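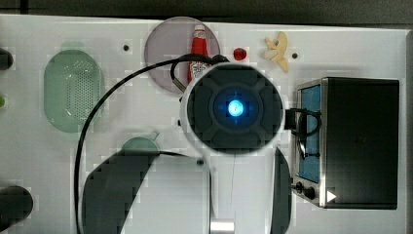 # The Tusever arm at Aviston: questions from the floor

Put together by the staff side at the Aviston site. Management has its own page. We read it, and some of the answers below exist because that page didn't answer them.

### What is being brought in?

A single robot arm from Lullard, sold under the name Tusever. It picks up small household goods and puts them where it's told. At Aviston that means the returns benches, where 47 of us sort, check and repack kitchenware that customers have sent back.

### Is it working on real returns yet?

No. So far it has a practice table with toy food, a few dishes and a small toaster oven. The sales pitch talks about "mixed household goods," and a ketchup bottle and a banana are mixed, we'll give them that. They are also clean, light and hard to break. A returned casserole dish with a chip in the rim and half a roll of tape around it is a different job.

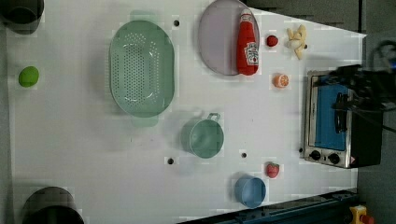 *The practice table, with the gripper over the toaster oven. The emergency stop is at bottom right.*

### How fast is it?

We were given a target of 170 items an hour. We asked where the number came from and were told it was "modeled." Ask your supervisor for a measured figure, on our stock, over a full shift, including the time spent waiting for someone to clear a jam. Until we have that we wouldn't plan anything around 170.

### Will anyone lose their job?

The written answer is that there are "no planned reductions linked to Tusever." Read that slowly. It doesn't cover temp contracts that run out, people who leave and aren't replaced, or a reduction linked to something else. We have asked for a commitment covering 18 months with headcount in it. We had no reply as of June.

### What happened at Alhassan?

Alhassan is the sister site and had an arm of the same type before us. Nobody there was let go in the first year. What did change was the work. Three people moved from sorting to what the paperwork calls "cell support," meaning they load the table, pick up what gets dropped and restart the thing. They told us it was less tiring on the shoulders and a lot more boring. Their pay grade stayed the same, although they had new duties and a training record to keep up.

### Do I have to train on it?

You can be asked to. Training has to be on paid time and you should get it in writing. If you're asked to "keep an eye on it" without training, say no and tell a rep. This has already come up twice.

### Is it safe to stand next to?

Lullard says the arm slows down when people are near. Maybe so. We haven't seen the risk assessment for our own floor, and a brochure won't do in its place. Some things to settle before you work beside it:

- Know where the stop button is and whether you can reach it from where you stand.
- Never reach onto the table while the arm is powered, including for something small that has rolled.
- Report loose cables. Don't tuck them back in yourself.

### Who gets blamed when it breaks something?

Good question. Breakages on the benches currently count against the bench. We've asked for anything handled by the arm to be logged separately, starting on day one. The answer was "we'll look at that once it's live." We think that's the wrong way around.

### Does it record us?

We don't know everything it collects. We've asked for a list of what is stored, who can see it and how long it's kept. We also want it in writing that none of it will be used for individual performance reviews. Please don't pass on guesses about this one, as there are plenty already.

### Are you just against robots?

Some of us are. Most would happily hand over the heavy lifting and the repeat twisting at bench height, and said so in the survey. The trouble is that the heavy stuff is staying with us, and the arm is getting the small, easy items that give your back a rest between boxes. If that's the split, the average hour gets harder for people, and the targets need to come down to match. The plan has nothing on that so far.

### Where do I send a question?

Put it in the box by the time clock or hand it to any rep. Unsigned is fine. We add new answers when we get them, and we leave the question up when we don't.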